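Collecting demonstrations by hand
Practical handout, Cudberg teaching lab
November 7, 2024

What counts as an example

In this part of the course, an example is one complete attempt at a task, from the start pose to the release. A person carries out the task with a gripper in each hand, and the recordings are stored as one episode. The learner never sees your instructions. It only sees what you did, so two people who set a table differently are giving it two different lessons.

Each group records 70 episodes of the place-setting task and keeps 14 of them back for testing. Choose the test episodes before training and do not swap them later.

Before you start

Check that the cloth is in its start position. Move the tray a little between episodes - a model trained with the tray always in one spot will do badly when it is shifted. Write the new position on the Bennani sheet.

Look at the fingertip pads. Wear changes how they grip, and it also changes how they look to the gripper camera. Note it on the sheet even if you carry on.

During the episode

Move at a steady pace. Keep the idle gripper open and near the work. If you drop something, finish the episode anyway and mark it as failed.
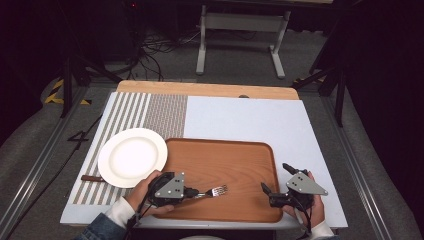

Head view, with the fork held in the left gripper.
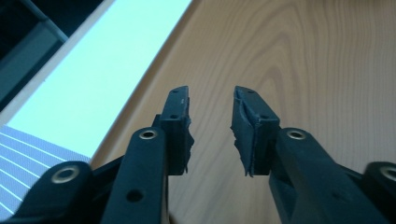
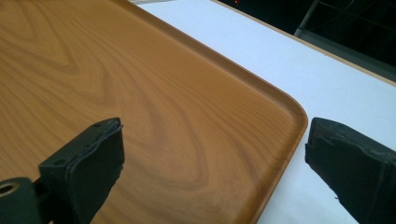
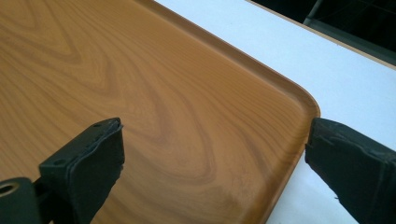 Afterwards, play back every episode at least once in Ater. Reject any in which one of the streams is missing or the clocks have drifted. Do not reject an episode only for being slow or clumsy. Last January's group threw out too many of theirs and ended up with 52, and their model could not recover from a poor first grasp.

Copy the accepted episodes to the Clidimstead drive, with the sheet scanned into the same folder. Failed episodes go in a separate folder and will be used in the next session.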